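Ticket 1116: Cendov thermostat drops off the network every night (SOLVED!)

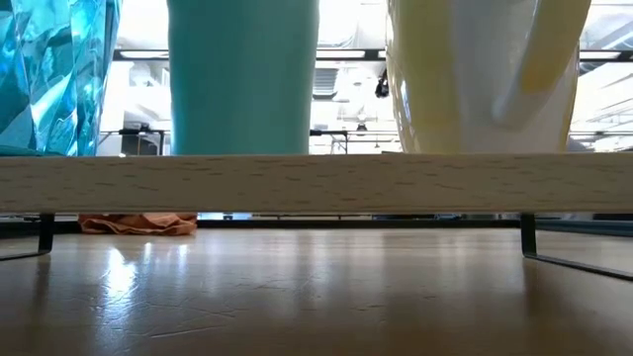 Quick recap for anyone joining from the search page. The Cendov thermostat in our hallway worked beautifully all day, then vanished from the app overnight and stayed gone until I pulled the faceplate and snapped it back on. Heating kept running on the last setpoint, so no frozen pipes, but no schedule changes and no history either. I love this little gadget and was determined to get to the bottom of it!

Setup
Thermostat: Cendov, wall mounted, wired, firmware 4.2.6 when I opened the ticket
Router: Calteck, both bands on, one shared network name
Boiler relay: Gristinton, in the utility closet
Distance from router to thermostat: 38 feet, two interior walls

Opened 05/06/2025

Entry 1
Support asked for a signal reading. It's under Settings > Network > Details (hold the dial down, don't tap it, or you end up in the vacation menu like I did). Reading was "Good" next to the router and "Good" on the wall. Reset the network settings and joined again. Fine all evening. Gone by breakfast.

Entry 2
Swapped the faceplate batteries, even though it's wired, because the manual says they carry the clock during a power dip. No change. Checked the wiring at the backplate while I had it open: C wire seated, no loose strands. Photo of the terminals sent to support separately.

Entry 3
Split the two bands on the Calteck and gave the 2.4 one its own name, then put the thermostat on that. This got me a full night! I was ready to close the ticket and wrote a very happy message to that effect. Next night it dropped again, so please ignore the happy message.

Entry 4
Support had me export the log, and this is where it got fun. Error 426 shows up once per night, always right after the line "lease renew requested." The thermostat asks the router to renew its address, gets an answer it doesn't like, and then simply stops asking. If yours drops at a regular time, export the log before you do anything else. It would have saved me three entries.

Entry 5
Logged into the router and found the culprit. Back in November I'd reserved an address for our old printer, and that address was sitting right in the range the Calteck hands out to everything else. The printer is long gone but the reservation was still there, and the thermostat was being offered it at renewal time.

What I did:
1. Deleted the old printer reservation.
2. Gave the thermostat its own reserved address, outside the shared range.
3. Restarted the router, waited for all the lights, then restarted the thermostat.
4. Updated the firmware while I was at it. Do this last, so you know which change fixed things.

Entry 6
Two weeks without a single drop! The history graph is one long unbroken line and I've been showing it to people who did not ask. The Gristinton relay now gets its schedule changes within a few seconds too. I'd assumed it was just slow.

Still open: the app shows the wrong outdoor temperature. It thinks we live in Lewis, on the other side of the county. Typing the zip code in again fixes it until the next app update. Support says that belongs in its own ticket, so I'll start one and add the number in a reply.

Status: Resolved by customer

This site uses cookies to keep you signed in and remember your ticket filters. Accept all | Manage preferences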